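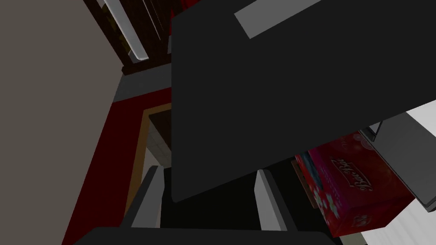

Dull Grey Doors: what we learned from living with other people's kitchens

Speaker notes, Flonesville Home History Evening, 2/13/23

Slide 1 — Welcome

Thank everyone for coming out on a Monday. Mention the tea urn is at the back and will stay on until the end. Introduce Iason first and get him to wave, he took on the recordings and I could never have done this without him. Say who I am (Chrysanthi Karras, Nurnden Local History Group) and that I grew up two streets from the hall.

Then straight in. Tonight is about kitchens, and mostly about ordinary ones! Show of hands: who still has something in their kitchen that was there when they moved in? Wait for it. Last time nearly the whole room went up.

Slide 2 — How it started

Tell the Trummer story. I was clearing my aunt's house on Trummer Road and found, inside the larder door, a list in pencil of every jam she had made from 1961 onwards. Fruit, number of jars, one word of verdict. "Runny." "Lovely." "Never again" next to the marrow and ginger. The new owners were going to paint over it, quite reasonably, and I asked for one more afternoon to copy it out.

Read three or four lines aloud from the copy. Don't rush this, people love it.

I went home and wondered how many other doors in Nurnden had writing on the inside. So we asked.

Slide 3 — The asking

We put a note through 248 letterboxes, all in the streets between the canal and the old school. It said: may we come and hear about your kitchen? We expected a handful of replies and a few funny looks. We got so many that Iason had to buy a second notebook in the first week.

In the end we sat down properly with 18 households. We'd have done more but we are two people and one of us was driving buses at the time (look at Iason).

A word on how we did it, for anyone who wants to try the same in their own town:

Always sit in the kitchen itself. We tried one in a front room and it went stiff straight away.

Ask about one object, then be quiet.

Don't ask "what was it like in the old days". You get the answer people think you want.

Leave before you're offered a second meal. (We broke this one. Often.)

Slide 4 — Where things live

This is my favourite part, so keep an eye on the clock.

Every household has a drawer or cupboard that makes no sense to a visitor and perfect sense to the family. One couple keep the string in with the egg cups. They moved it once, to a sensible place, and for months both of them kept going to the egg cups for string, so back it went.

Another family had lived in the same house for three generations and the bread knife had been in three different places, one for each cook. The granddaughter could tell us exactly when it moved each time and how much fuss there was. You get a whole family history out of a bread knife — who was in charge, who gave way, who sulked.

Play clip one here (just under two minutes). It's the one with the kettle going in the background. Warn the front row that it whistles.

Slide 5 — Colour

Ask the room what colour their first kitchen was. Take a few shouts.

People remember colour far better than we expected, and they remember it with real feeling. Primrose yellow came up over and over for the fifties and early sixties. Then orange, then brown, then what one gentleman called "hospital green, but cheerful". Several people had chips of the old paint showing where a hinge had been moved, and were delighted to point out the layers.

Greys are the latest layer. Some of you will groan at that! I used to groan too, but talking to younger households changed my mind a bit. One woman told us that she chose the darkest grey she could find because her own mother's kitchen was white and she spent every Saturday of her childhood wiping it. That choice is as full of family as my aunt's jam list.

Slide 6 — The Kasa catalogue

Hold up the catalogue. Pass it round if the group is small, keep hold of it if not, the spine is going.

Kasa was the fitted kitchen shop on the corner of Mill Lane, and for a while half the town bought from it. This came to us from the daughter of the man who ran it. The margins are full of his notes on customers: "wants it like her sister's", "husband to measure again", "NOT the blue".

Point out the page with the pull-out table. Three of our households had one. Two of them loathed it. The third still eat breakfast off it every day and let us have a go at folding it away, which took both of us.

If anyone here bought from Kasa, please come and find me afterwards. We have no photographs of the inside of the shop at all and I would dearly like one.

Slide 7 — What got lost

Slow down a little here.

Most of what people told us about is gone. That's how kitchens are, they wear out and they get ripped out, and most people were glad to see the back of the damp and the cold floors. I don't want this talk to turn into a moan. But a kitchen usually goes in a morning, and very few of us think to take a picture of it first. We have hundreds of wedding photos in the archive and almost no sinks.

Iason's point, and let him make it if he wants to: the ordinary things are the hardest to find later. We know what the mayor wore in 1958. We had real trouble finding out how people in the canal cottages kept their milk cool. (Bucket, wet cloth, north side of the coal shed. Thank you to Mrs Dell for that one.)

Play clip two. Let it finish and leave a moment before speaking.

Slide 8 — What you can do

Before you change anything, open every door and look at the inside. Take a few pictures, messy is fine. Write the year on the back or in the file name.

Copy down any writing, even shopping lists. Heights of children on a door frame especially.

Ask the oldest person in the family where the string was kept.

Iason has blank sheets on the table by the door with eight questions on them. Take two, one for you and one for a neighbour. They can be posted back or dropped at the library desk.

Slide 9 — What's next

We've typed up more than 2,000 lines of interviews so far and there is still a box to go. The plan is a small display in August in the library foyer, with the recordings on headphones, and the Flonesville group have kindly offered to lend us their boards. If you can help with typing, or have a working cassette player, we'd be thrilled.

Questions. If it goes quiet, ask about worst-ever wallpaper.

Reminder to self: get the catalogue back before the coats go on. Memory stick is in the side of the hall laptop. Return key to number 12.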